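The Yeh gripper was meant to be the sensible purchase. Ilango put £400 in the July budget for it, then found that spare fingers come only in pairs, at £36 the pair, and Dinenport won't ship fewer than two pairs.

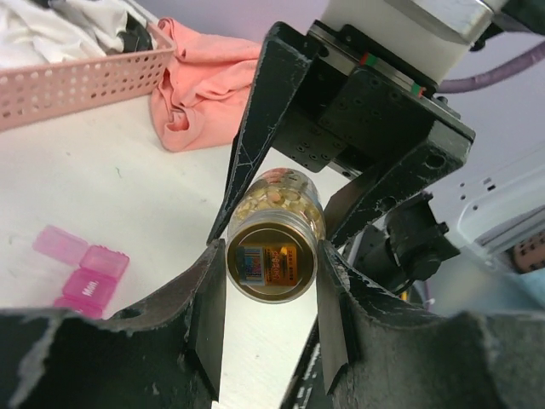
Spares are now a budget line of their own, which pleases Usha, who likes lines. I'd argued we could wait another quarter. Then I looked properly at the fingers either side of that pill jar, all white scratches and chipped patches, and quietly moved the order forward. The £1,000 for a second arm can sulk until autumn.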